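Livanby Render Queue: Frequently Asked Questions

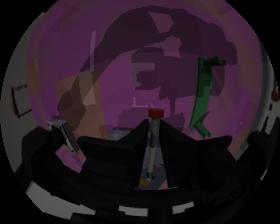

Rendered still, circular view: dark shadow on a purple surface.

Last revised 28/09/2024. Applies to queue version 2 and the current Kusuma exporter. Billing questions are answered on the account page.

GENERAL

What does the queue do?
It accepts a packaged scene, renders it on the machines at the Gevbridge site, and returns the finished images to your output folder. The queue does not edit scenes. Lights, materials and camera settings are used as stored in the package.

Which scene files are accepted?
Stemusum packages (.stm) only. The Kusuma exporter writes these directly. If your modeling software has no Kusuma plug-in, export to a common interchange format, open the result in the standalone Kusuma viewer, and save as .stm from there. Procedural textures do not survive that route and must be baked to image files first.

Do I need a license for Kusuma on my own machine?
No. The exporter and the viewer are free to install. A license is needed only for local final renders.

Can I submit animation?
Yes. Each frame is handled as a separate job under one parent ticket. A parent ticket may hold up to 261 frames. Longer sequences have to be split by hand, and the frame offset has to be entered on the second and later tickets or the numbering will start over and the files will overwrite each other in the output folder.

PACKAGING A SCENE

Why was my package rejected at upload?
The upload page returns a numeric code. The two seen most often:
Code 23: a texture is referenced by an absolute path. Run Collect Files in the exporter and save again.
Code 221: the package was written by an exporter older than the queue supports. Update, reopen the scene, and export again. Renaming the file or editing the header by hand will pass the first check and fail at load time, and you will be charged for the load.

Should textures be compressed?
Color textures may be. Normal maps, displacement maps and masks should be left uncompressed. Block compression on a normal map usually shows up as faint squares in glossy reflections, and it is hard to trace afterward.

Are hidden objects included?
Objects hidden in the viewport are included. Objects switched off for rendering are left out of the package and take up no memory. Objects that are invisible to the camera but still cast shadows are included and count toward the memory limit in full.

What units should the scene use?
Meters. The exporter converts other units if the scene units are set correctly. If they are not set, it assumes meters without a warning. A room modeled in inches and read as meters will render, but light falloff, fog and depth of field will all be wrong.

LIGHT AND SHADOW

My shadows have hard edges in the queue and soft edges on my machine. Why?
The preview renderer softens all shadows by a fixed amount. The final renderer uses the physical size of the light. A point light with a radius of zero gives a hard edge at any distance. Set a radius, or replace the light with an area light.

My shadows have stair-stepped edges.
The light is probably set to Shadow Map. The map has a fixed resolution, and a light that covers a large area spreads those samples thin. Either narrow the cone, raise the map resolution, or switch the light to Ray Traced. Ray Traced takes longer and uses less memory. Check the geometry as well: a low-polygon object casts a low-polygon shadow, and no light setting will change that.

There is a thin bright line between an object and its shadow.
Shadow bias is too high. Lower it in small steps until the line goes away. If dark speckles appear on curved surfaces, you have gone too far. The right value depends on scene scale, so a value copied from another project is unlikely to fit.

Why is the shadow tinted?
Shadowed areas still receive indirect light. On a strongly colored surface, or in a closed space with colored walls, most of that light has picked up the surface color. To check, render once with indirect bounces set to zero. If the tint goes away, the renderer is working as intended. Reduce the saturation of the material or add a weak neutral fill light.

Can I get shadows as a separate layer?
Yes. Turn on the Shadow pass under Outputs. The pass is written as a multiplier, so set the layer to Multiply in your compositing software. It holds direct shadows only. Contact darkening from indirect light is in the Ambient pass.

CAMERA AND OUTPUT

Which camera types are supported?
Perspective, orthographic, fisheye and full spherical. Fisheye cameras write a circular image inside a rectangular file. Pixels outside the circle are black, with alpha set to zero if the format carries alpha.

Am I charged for the black area in a fisheye render?
No. Charges are based on render time, and pixels outside the image circle are skipped.

Can the denoiser be used with fisheye cameras?
Yes, with one setting changed. Turn on Mask Outside Circle. With the mask off, the denoiser reads the black pixels as image content and smears a dark band inward along the rim.

Which file formats can I choose?
EXR, TIFF and PNG. EXR is the default and is needed for passes. PNG is written at eight bits per channel unless Sixteen Bit is checked. Smooth areas of a single color, such as a painted wall or a plain backdrop, often show banding at eight bits.

Colors look different from my preview. Which one is right?
Compare the view transform first. The preview uses whatever is set in your viewport. The queue uses whatever is stored in the package. Purples and deep blues show the largest change between transforms, so they are a quick test. If both transforms match, check that your image viewer is reading the embedded profile. Many do not for EXR.

Is the output resolution limited?
The limit is memory. The estimate on the ticket page includes the frame buffer and every pass. Turning off unused passes is usually enough to bring a large still under the limit. Tiled output is available for images that still do not fit.

JOBS AND TICKETS

What do the status labels mean?
Held: the package is uploaded and waiting for you to confirm the estimate.
Loading: the scene is being read. Load time is charged.
Active: at least one tile or frame is rendering.
Returned: output is in your folder.
Stopped: the job ended early. The log gives the cause.

How accurate is the estimate?
It is based on a low-sample test of the first frame. Scenes with glass, hair or heavy fog tend to run over. For animation, choose a busy frame as the test frame under Advanced.

Can I set a spending limit?
Yes, per ticket. When the limit is reached, frames in progress are finished and the rest are stopped. Finished frames are kept.

One frame in a sequence is corrupt. Do I have to run the whole sequence again?
No. Open the parent ticket, select the frame, and choose Resubmit. The stored package is used, so changes made to your local scene since the upload will not be picked up. Keep the same random seed setting or the noise pattern will jump at that frame.

How long is output stored?
Output stays in the folder until you delete it or the folder quota is reached. Packages are removed when the parent ticket is closed. A closed ticket cannot be reopened.

When is the queue down for maintenance?
The Gevbridge site has one scheduled shutdown a year, in January. The dates are posted on the status page. Jobs that are Active when the shutdown begins are paused and picked up again from the last finished tile.

What should I include in a support request?
The ticket number, the log file, and the exporter version. Screenshots of the log are not accepted. Attach the package only if asked.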